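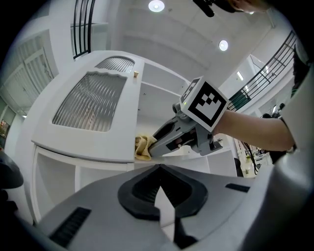
Une cliente écrit que la laque se tend bien sur les façades de tiroirs, mais qu'elle a dû reprendre le pourtour des fentes de préhension, où le produit avait formé un bourrelet. Le défaut vient d'une charge excessive du pinceau sur les arêtes. Il faut appliquer d'abord l'intérieur de la découpe, essuyer le surplus, puis couvrir la face au rouleau sans revenir sur le bord.

# Roven Westska, laque satinée blanche pour mobilier intérieur

Laque monocomposante en phase aqueuse, à liant acrylique-polyuréthane, destinée aux meubles de rangement, bureaux, caissons, étagères et portes intérieures. Film tendu, aspect satiné, faible jaunissement. La gamme Westska remplace l'ancienne série Perkusdale, dont les fonds de pot restent compatibles en sous-couche uniquement.

## Supports admis

- Bois massif poncé et dépoussiéré
- Panneaux de fibres (MDF), chants obturés au préalable
- Contreplaqué
- Anciennes laques adhérentes, après lessivage, rinçage et égrenage
- Panneaux mélaminés, avec primaire d'accrochage Chuang

La laque ne convient pas aux plans de travail de cuisine, aux sols, aux surfaces immergées ni aux bois huilés ou cirés. Sur les essences riches en tanins (chêne, châtaignier), un isolant est nécessaire sous la première couche. Les remontées apparaissent parfois plusieurs jours après l'application et une couche supplémentaire de laque ne les bloque pas.

## Caractéristiques

| Propriété | Valeur |
|---|---|
| Nature du liant | Acrylique-polyuréthane en dispersion |
| Aspect | Satiné |
| Teinte | Blanc, non teintable |
| Densité | 1,085 |
| Conditionnement | Pot de 800 ml |
| Nombre de couches | 2, ou 3 sur fond sombre |
| Dilution | Prêt à l'emploi |
| Nettoyage des outils | Eau, immédiatement après usage |

La densité est mesurée sur produit homogénéisé, avant ouverture prolongée du pot. Un produit qui a perdu une partie de son eau présente une valeur plus élevée et se tend moins bien. L'ajout d'eau ne rétablit pas les propriétés d'origine.

## Préparation

Déposer les poignées, les charnières apparentes et les tablettes amovibles. Repérer chaque tiroir par rapport à son emplacement : l'épaisseur du film suffit à modifier un jeu déjà serré. Les chants de coulisse et les faces de frottement ne se laquent pas.

Lessiver, rincer à l'eau claire et laisser sécher à cœur. Reboucher les éclats avec un enduit pour bois, poncer à fleur, puis égrener l'ensemble de la surface au grain fin. Dépoussiérer à l'aspirateur muni d'une brosse souple, ensuite au chiffon légèrement humide. Les chiffons siliconés et les dépoussiérants en aérosol sont à proscrire ; ils provoquent des cratères dans le film frais.

Les vitrages se masquent avec un ruban de faible adhérence, posé en fond de feuillure. Sur les verres texturés, le ruban adhère mal au relief et la laque peut migrer dans les creux. Lorsque le vitrage est maintenu par des parcloses, il est préférable de le déposer.

## Application

Mélanger lentement au bâton plat, sans incorporer d'air. Verser dans un bac la quantité utile et refermer le pot.

1. Traiter les angles rentrants et les feuillures à la brosse à rechampir.
2. Laquer les casiers en partant du fond vers l'avant.
3. Couvrir les montants, puis les faces horizontales.
4. Terminer par les façades, posées à plat si elles sont démontables.

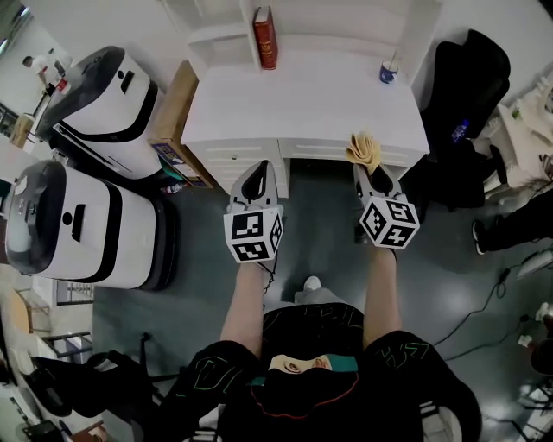 Croiser les passes sur les grandes faces et finir dans un seul sens, sans appuyer. Le temps ouvert est court. Une reprise sur un film qui commence à tirer laisse une trace de rouleau visible en lumière rasante. En cas de coulure, attendre le durcissement, araser à la cale et repasser une couche locale élargie jusqu'à l'arête la plus proche.

Entre les couches, égrener au grain fin et dépoussiérer. L'application au pistolet est possible sans dilution avec un matériel basse pression ; la buse doit être choisie pour des laques aqueuses épaisses. Filtrer le produit avant remplissage du godet.

## Séchage et remise en service

Le film est sec au toucher avant d'être recouvrable, et recouvrable bien avant d'être dur. Les tiroirs peuvent être remis en place dès que la surface ne marque plus à l'ongle. Les objets lourds, les pieds en caoutchouc et les sous-main en vinyle attendront le durcissement complet. Une pièce froide ou mal ventilée allonge ces délais.

## Entretien

Chiffon doux, eau tiède, savon neutre. Ne pas employer d'éponge abrasive, d'alcool ménager ni de produit à l'ammoniaque. Les traces de frottement s'atténuent à la gomme blanche, mais l'opération répétée au même endroit lustre le satiné.

## Stockage

Conserver le pot fermé, debout, à l'abri du gel et de la chaleur directe. Un produit qui a gelé est perdu, même s'il paraît homogène après agitation. Noter la date d'ouverture sur le couvercle.

## Produits associés

- Primaire d'accrochage Chuang, pour mélaminé et anciennes laques brillantes
- Isolant antitanins Roven
- Rouleau laqueur à poils ras, manchon méché
- Brosse à rechampir à fibres synthétiques

Le primaire Chuang et la laque Westska sont vendus séparément.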